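The Gretlow Workroom: Table, Wall and Floor

This page covers the workroom on the ground floor at Gretlow after the refit. It was finished in stages between October and the following spring. The work was small: one wall repainted, the floor cleaned and oiled, and a long white table put in place of the two old benches. Gitau Rotich did the painting and most of the carrying. I did the floor and the table. 

The old benches were different heights, so anything long had to be propped at one end. They were also dark brown, and small black parts disappeared on them. We wanted one surface, one height, and a color that made it easy to see what was lying on it.
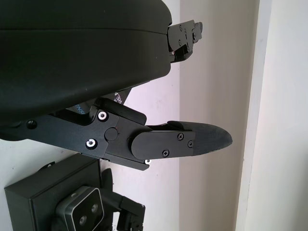 Gretlow workroom, June 24, 2023. Black plates and screws, with silver rings on three of the fasteners.

The wall came first. It had been a flat yellow for years and gave everything in the room a tint. Gitau filled the old shelf holes, sanded them back and put on 2 coats of off-white. We looked at a pure white and decided against it for the wall. With a white table pushed up to it, the edge between the two was hard to see in the afternoon. The off-white is a shade darker and the line shows.

There are no shelves on the wall behind the table now. The ones we took down went to the Tamdale storeroom. Small items that used to live on them are kept in drawers by the door.

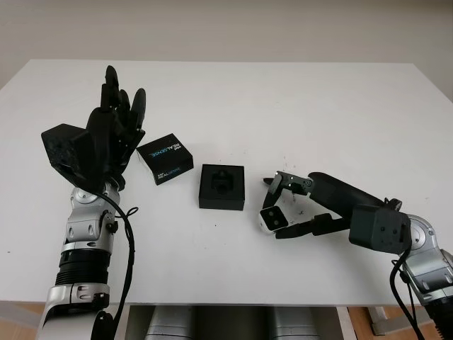 White table against the off-white wall. The square black holder sits near the center, with its recess facing up.

The table is rectangular on grey metal legs. It came from Kaimal in two cartons, 60 pounds for the heavier one, and it cost 200 dollars delivered. Putting it together took an afternoon, mostly spent on the feet. The wooden floor drops toward the window, and we leveled the top with a long spirit level before tightening the last bolts. It has been checked again since and has stayed put.

Small parts go in holders where possible. A low block with a recess keeps a part from rolling and gives it a fixed place to go back to. Dark holders show up well on the white top. We tried a tray from Baltine before that, but its raised edge got in the way and the tray slid when anyone leaned on it.

The space under the table is used for storage. It is handy but it does collect dust, and that part of the floor gets swept last.

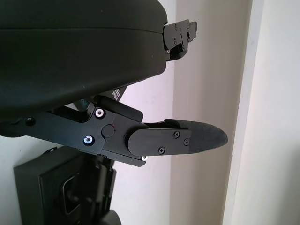

Is a white tabletop hard to keep clean?
It needs wiping at the end of each day, with a damp cloth and a drop of dish soap, then a dry cloth. Pencil comes off with an eraser. Black rubber marks take longer, and a melamine sponge will move them if you use it lightly. We don't use solvent on it.

For the floor we used two thin coats of oil, with a night between them. The boards are the original ones. A couple near the door have been patched with wood from the Tamdale building, and the color isn't a match in daylight. We left them as they are. Felt pads under the table feet have to be replaced now and then, and the spare pack is in the top drawer.

Lighting was the last thing changed. The old ceiling fitting threw a hard shadow across the benches. The new one hangs 18 inches lower and further forward, and the light falls more evenly along the table. Gitau would like a second one by the door. We have not bought it yet.

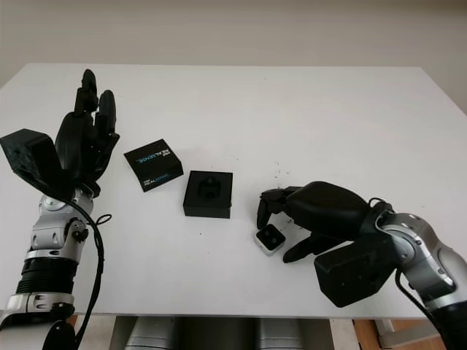 Black shells and silver joints over the white tabletop.

Still to do: a strip of trim along the bottom of the painted wall, a better way to keep cables off the floor, and a coat of paint on the inside of the door. Paint for the door is already in the cupboard. The trim is cut and waiting at Tamdale.

Page and notes by Arsalan Rizvi. Painting by Gitau Rotich.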